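Speaker notes: "A Box for the Small Things"
Lesia Hordiienko, Ustside Library, upstairs room
10 August 2022

Wait for people to sit. The chairs at the back squeak, so give them a minute. Say thank you to the library for having us, and to everyone who came out in this heat.

Opening

Good evening, everybody, and thank you for being here. When I told my sister I was giving a talk on where to keep hair clips she laughed for so long that I had to put the phone down and come back to it. But then she called the next day and asked me what kind of box I would use -- so there you are.

I want to talk tonight about the very small things in a house. Plenty of people can help you with a garage or an attic. I spent years learning to do closets, and I love a closet, I really do, but the calls I get are mostly from people who have lovely closets and can't find a hair tie at seven in the morning.

(Pause here. Somebody will nod. Nod back.)

Where they end up

Tell the Drirnitz story. Keep it short this time! I was helping a family there pack up an apartment, two parents and three girls, and we put a big mixing bowl on the kitchen counter for any hair things we came across. By lunch the bowl was full. We had found them in coat pockets, on the gearshift of the car, around a doorknob, in the freezer drawer with the peas. The mother had been buying a new packet every month because she thought they were being lost. They were all at home the whole time, just spread very thin.

Ask the room: where was the last place you found one? Take a few answers. If it goes quiet, tell them mine was in the piano bench.

Bring it all to one table

The first evening is only for gathering. Don't sort as you go, and please don't start washing things. Walk through the house with a bag, do the bathroom, the bedside tables, the car, the gym bag, and then come back and tip it all out on a table. I like the kitchen table with the cloth left on. Hard plastic on bare wood skates around and drops on the floor, and a cloth holds it where you put it. Give yourself 22 minutes. I set a timer, and when it rings I stop, even if there is a room left.

Then pick up each thing and close it in your hand. Does the spring work? Are the teeth all there? Would you put it in your hair tomorrow? A clip that pulls can go. So can the stretched-out elastic that has been kept for a rainy day since your daughter was in second grade.

(Drink some water.)

One box, with no lid

People ask me about the divided trays, the ones with 15 little compartments. I owned one from Nunine and it was a pretty thing. I kept it up for a month, and after that the compartments were full of whatever was nearest. These days I tell people to use one open box, wider than they think they need, with sides low enough to reach over half asleep. Everything goes in together, the clips and the coils and the loose bits, and you can look down and find what you want.

Next slide. Leave it up while you talk. 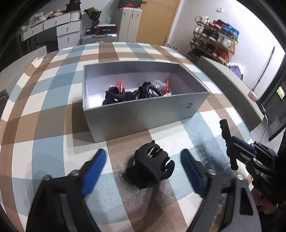 Reading time for this section: 3 minutes

A silvery gray box on a plaid cloth, and look how much room is left for your hand. The claw clips are black, and so are those coiled, beady-looking ones, and black is the hardest color to find in the bottom of a dark bag. Inside a pale box they show up right away. There's a bit of bright red in there too, which helps the eye along. And one clip is lying out on the cloth in front, which is how I like to work: one thing out at a time, decide about it, in it goes or off it goes.

If anyone asks about lining the box, say a piece of felt is nice but can wait.

Keeping it going

The box lives where the hair gets done. In my house that is the hall shelf by the mirror, and in the Palamarchuk house, where I go every spring, it is on top of the washing machine, and it works beautifully for them. Let people put it where they already stand.

Once a week, empty your pockets into it. Once a season, tip it out on the table again.

Questions

Leave plenty of time. Somebody will ask about earrings -- say that is the talk in the fall. The handout is on the chair by the door, and the sign-up sheet is next to it. Stack the chairs before leaving and turn off the fan.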